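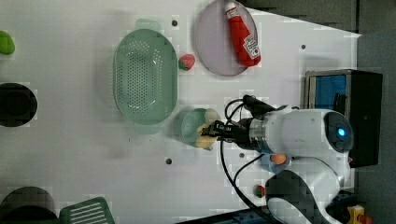

Supper club is back at Kinham

Filed under: Community news, Food

I've missed this! After far too long off, our supper club starts up again in June, and I've got my kitchen table covered in recipe cards to prove it. Seidu Darko is doing his groundnut stew (the one that ran out in 11 minutes last time) and Efua Bawa has promised plantain, plus a pudding she won't tell me anything about.

We've room for up to 48 this year, as the Quansah hall has lent us more chairs. Doors open at half six and we eat at seven — please don't be late, the rice won't wait. If you've got allergies, tell Iwona Głowacki when you book and she'll pass them on to the cooks.

I still need two people to wash up and one with a car big enough for the stew pots. Mine's been in the garage for 14 days and I'm getting very fed up with the bus.

Contact the newsletter | © Kinham Neighbours | Back to top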